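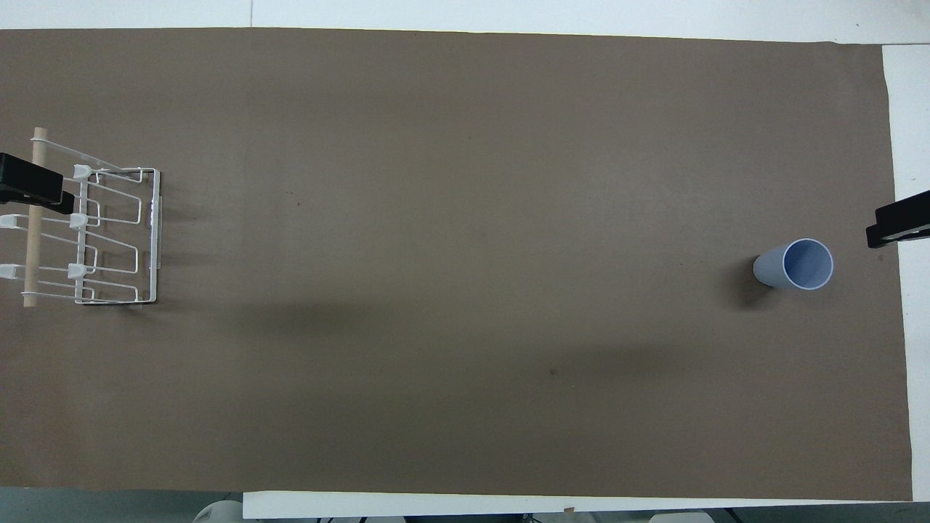

Bhavana Ramasamy on two months of gripper trials at Fisthorpe

When I rang Bhavana Ramasamy she asked if I could give her a minute to find her tea, and then we talked for nearly 200 minutes, so I have had to leave a lot out. She runs the handling bench at Fisthorpe, where she and her colleague Dexter Maglaya have been comparing two-finger grippers on ordinary kitchen things since January.

I wanted to know why kitchen things, when the firm's paying work is mostly in warehouses.

"Well, a carton is very forgiving," she said. "You can squeeze a carton a bit too hard and it'll still be a carton. A plastic cup flexes, and it's tapered, so if you come in a little high on it the fingers want to ride up the wall. I learned more in the first week of cups than in a year of boxes, and I say that as someone who quite likes boxes!"

The cup and dish rack task grew out of a conversation with Vidar Isaksson, who had set up something similar at his last job and warned her off it. Pick up the cup, carry it over, seat it on the rack, let go. Some rounds begin with the cup standing and others with it on its side, and Bhavana keeps separate scores for each.

"On its side is a whole different animal," she said. "You've got to decide whether you're going for the rim or the body, and which way the mouth is facing matters a great deal. Dexter was all for pinching the rim every time. I like to take it round the body. We argued about it over a good many lunches, and in the end we ran both and I'm sorry to say he was ahead with the stiffer fingers and I was ahead with the softer ones, so neither of us got to be smug."

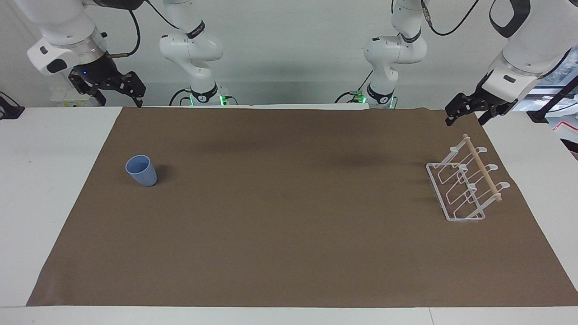
"The arm that's closer isn't always the one you want, either," she went on. "We did a set where the right arm did everything, then the left, then one where they were allowed to hand over in the middle. The handover looked lovely and took forever. I'd still like to get it working properly, because one day it'll be a plate, and a plate is a big awkward thing to swing across a table with one hand."

By her count they have logged 358 rounds. The first set of fingers came from Gudix and the second was cut in their own workshop to a drawing by Gonzalo Iglesias, with a longer reach and a flatter pad. She was generous about both. The Gudix pair closed more evenly, she thought, and the home-made pair were kinder to thin walls but had a habit of brushing the wire when they let go.

"Letting go is where I'd spend my money," she said. "Everyone asks about the grasp. You open up 2 millimetres too wide beside a wire rack and you've hooked it, and off it comes with you. We changed the opening speed and the opening width one after the other, very boring, 30 rounds of each, and the width made far more difference than I'd have guessed."

The controller comparison has been slower going. They began on Cindel, which the team already knew, and moved over to Abdelaziz for the second half of the trials. Cillian Hanrahan did most of the changeover and, according to Bhavana, has the grey hair to show for it. She prefers the newer one for small corrections near the end of a move, though she misses how plainly the old one told you what had gone wrong.

I asked what she would say to another small group starting out with the same sort of bench.

"Put down a plain, dull surface and leave it alone," she said. "Ours is brown and I've grown very fond of it. Write down where the rack was before every round, even if you're certain it hasn't moved. And start with two sets of fingers at most - we were tempted to order five, and I think we'd still be swapping screws."

The next set will use the same cup and rack with the wrist cameras moved to a steeper angle, and Dexter has asked for mugs with handles. Bhavana would like to finish the tipped-over rounds first.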